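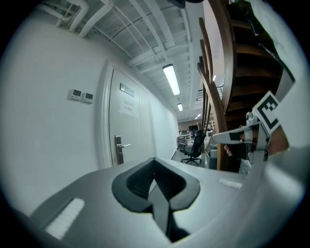

Zedville, 8 May 2022

5 min read

Progress report to the Kullis Fund on the Flindura corridor works
Prepared by Yanling Qiu, building coordinator

Dear Mr. Sadowski,

With this letter I report on the second part of the corridor works at the Flindura house, paid from your grant for shared study buildings. The first report was sent in February, and I will not repeat the parts that did not change since then.

As you know from your visit, the house was built in 1931 as an office for the water company, and the upstairs corridor kept its old brown paint and its old switches for a very long time. The grant covers the walls, the doors with their handles and signs, and the wall controls. The floors and the windows are in another budget and are not in this report.

Walls

The painting is finished on the upper floor. We used plain white for the whole corridor, in agreement with the paper you received with the first report. Chunhua Kang asked for a light green in the beginning, and we made a test with it near the stairs, but in the evening light it looked gray and tired, so we stayed with white. The painters made two coats everywhere and a third one near the stairs, where the green test was still visible. This third coat was not in the offer. The painters did not charge us for it.

In the lower corridor the painting has not started. The old plaster near the back entrance came off in large pieces when the painters washed it, and the plasterer must come first. He is promised to us, but I do not yet have his day in writing.

Doors

We kept the old door openings and changed the doors in them. The new doors are white, as the walls, and they sit a little deeper in their frames. Each one has a silver lever handle on a tall lock plate. The round knobs which we had before were difficult for people who carry boxes or trays, and Yuzhen Yu, who has pain in her wrists, had written to us two times about them. She now opens the meeting room with her elbow and is very satisfied.

The total for the upper and lower corridor together is 20 doors. All doors on the upper floor are hung. The doors for the lower corridor are delivered and stand in the storage room, covered with paper, and I ask everyone not to lean things against them. One of them has a scratch near the bottom hinge side. The supplier has agreed to exchange it, without cost for us.

A smaller difficulty was the locks. The first set of keys was made from the old list, in which the archive room and the copy room are written in the wrong order. For more than a week the copy room could be opened only with the key of the archive. Xiaoqing Meng corrected the list and has made a new one with room numbers and key numbers side by side. I attach it as Annex B.

Signs and notices

Near the top of the door is now a small metal name plate. I must report that the plates are smaller than we expected. On the drawing the size was given with the border, and we understood it without the border. For this reason some users of the rooms tape a paper under the plate, as you can notice on the door between our new wall controls and the end of the corridor. It is a practical solution for them, but tape takes off fresh paint, and the print on these papers is also small.

We discussed this in April with the users of the rooms. Ms. Kang would like larger plates. Ms. Meng would prefer to keep the plates and to add a simple holder for paper under each one, so that a notice can be changed without tape. I support the second idea. The plates are already paid, and the notices change often - new hours, a different contact person, a closed day. The firm Ignacio, which made the plates, has offered the holders for 774 dollars with the mounting. This amount is not in the approved budget. I propose to take it from the reserve, and I ask for your decision on it.

Wall controls

The old switches were at different heights and some of them were behind the open door. The new control panels are mounted on the wall next to the door, side by side, at about the middle of the wall height. They are white and have small dark displays. In this place a person finds them before the hand goes to the handle, and the open door does not hide them.

The electrician has closed all old holes, and the painter has gone over them. If one stands very near, one can still find a slight circle in the wall in two places. I do not think it is necessary to do this again.

The users need a short instruction for the panels. The book from the manufacturer is long and is written for installers. Ms. Yu has written one page with the steps that are needed daily, and she tried it with a colleague who had never touched the panels. This colleague did not find how to go back to the first menu, so the page was changed in this point. The next version will be given to all room users by e-mail. We do not want to tape it on the wall.

Money

The painting and the doors are within the approved amounts. The electrical work is also within its amount, but only after we removed the extra panel planned for the end of the corridor, where in the end there was no use for it. The remaining open points are the plasterer and, if you agree, the paper holders. The invoices are in Annex A, in the order in which they came to us.

Next steps

1. The plasterer works at the back entrance. Then the lower corridor is painted.
2. The lower doors are hung, and the scratched one is exchanged.
3. The holders are ordered, after we have your answer.
4. The old knobs are sorted. A few of them are from the first years of the house, and the local history group has asked if it may receive them. The rest will go to scrap.

The room users were patient during the works, also in the week when the corridor was closed from the stair side and everybody had to walk through the archive. I would like to thank them in this report, and also you and the fund for the quick payment of the second part.

For questions about the keys please write directly to Ms. Meng. For everything else I am available at the usual number in the mornings.

With kind regards,
Yanling Qiu

Home Projects Reports Rooms Contact

© 2022 Flindura House, Zedville | Contact the office | Back to top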